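I finally got out to the Dralier open day, after missing the one in March because of a dentist (long story, bad tooth). It was a Tuesday, it rained, and the parking lot was already full when I pulled in, so I walked over from the garden center with my jacket over my head. Worth it!

What I wanted to hear about was the handling rules. We're writing our own at work for people who record with hand-held grippers, and ours is a mess, five pages that contradict each other by page two. Gyula Farkas runs that side at Dralier and he gave the afternoon talk, with slides that kept going to sleep on him. Their rulebook has 66 rules in it. He'd printed the whole thing and passed it around, and mine had coffee on it before I got past the glossary.

The part I scribbled down fastest was on small, tangly objects. Jewelry, cables, shoelaces, that kind of thing. Rule 11 says you put them in a tray or lid with a raised edge and a plain liner, and you close on the piece slowly, straight down, no scooping. If it slips you let go, back off and start over, and you mark the attempt as a miss. No tidying it up afterward so it looks good.

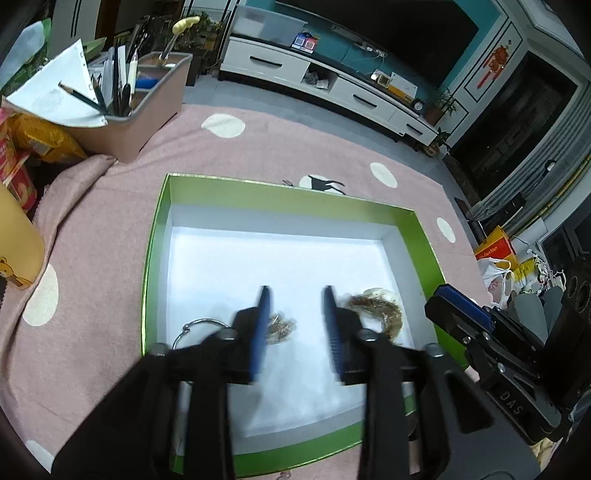
I asked whether people stick to that when they're tired and he laughed and said go look at the Friday recordings. So they cap a session at roughly 40 minutes now, and somebody other than the operator checks the log. I'm stealing that one.

There was some arguing (friendly, mostly) with two people from Gavura about clutter. They want everything cleared away before you start. Dralier's rule is that the work surface gets set up properly and the rest of the room stays how people live in it, and I'm with Dralier on this, though I can see it makes the paperwork longer.

Coffee was decent, the sandwiches went fast. I still have to type up my notes on the pad cleaning rules, and Rana wants a copy of the checklist if I can find where I put it.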